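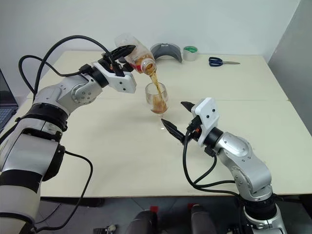
Leiva's last home game: who's going?

gaete_end_bay12
So the club has confirmed it, Constanza Leiva is hanging them up after the Wasska match. I've had the same seat behind the Gaete end for most of her career and I'm not ready. 842 minutes without conceding a goal from open play with her sitting in front of the back four, and half the league's pundits still couldn't tell you what position she plays. Who's coming down? I'm thinking we meet at the north gate an hour before kickoff and walk in together, colours on, drums if Pip can get them past security this time.

macca_offside
I'm in, bringing both kids. The little one has her name on the back of a jumper that doesn't fit anymore and refuses to take it off.

tidy_first_touch
In, but I'll say it because someone will. She should have finished up last season. Her legs went around August and we were carrying her in midfield for the back half of the year. Great servant of the club, absolute favourite of mine, but Olivares picked her on reputation and it cost us the Itovia game.

gaete_end_bay12
Oh come off it. The Itovia game was lost because our keeper came for a corner she was never going to get. Constanza had nothing to do with it!

tidy_first_touch
Watch the second goal again. She's jogging back. The runner goes straight past her.

brova_road_exile
She was jogging back because she'd already made that run twice in five minutes to cover our right back, who was off having a lovely time up the other end. I was there, got sunburnt and everything. Blame Damián Olivares for the shape if you like, I'm happy to join you on that one, but leave her out of it.

macca_offside
Can we not do Olivares again, the last thread went for 19 pages.

tidy_first_touch
Fair enough. For the record my favourite memory is the semi at Brova, pouring rain, pitch like a paddock, and she hit that diagonal with her wrong foot onto the winger's chest. I stood up before it landed. So I'm not a hater, I just think timing matters.

gaete_end_bay12
OK that was a ripper, I'll give you that. I reckon my dad still talks about it more than my wedding.

hi_vis_helen
Practical question: is it sold out? The ticket page had 763 left in general admission this morning and then it fell over while I was paying. No confirmation email, but the money's gone from my account.

brova_road_exile
Same thing happened to me for the cup tie. Ring the office, don't email. They found mine under the card number and I picked it up at the window.

hi_vis_helen
Ta, will ring after lunch.

macca_offside
Does anyone know if she's staying on at the club? Heard coaching with the under 15s.

brova_road_exile
Heard the same from a mate whose daughter plays in that group, but nothing official. I'd love it. Those girls would learn more about where to stand in one arvo than I did in nearly 3 decades of park football.

tidy_first_touch
Now that I'd support. Make her head of the whole academy while you're at it.

gaete_end_bay12
Look at us, agreeing! Right, north gate it is. I'm doing a banner on an old bedsheet and could use someone with neater writing than mine. Paint's sorted.

hi_vis_helen
I can do letters. Also rang the office, they had my ticket, so thanks exile. Section 3, which I think is up the back near the scoreboard?

macca_offside
Yep, up the back. Bring a hat, there's no shade till the second half.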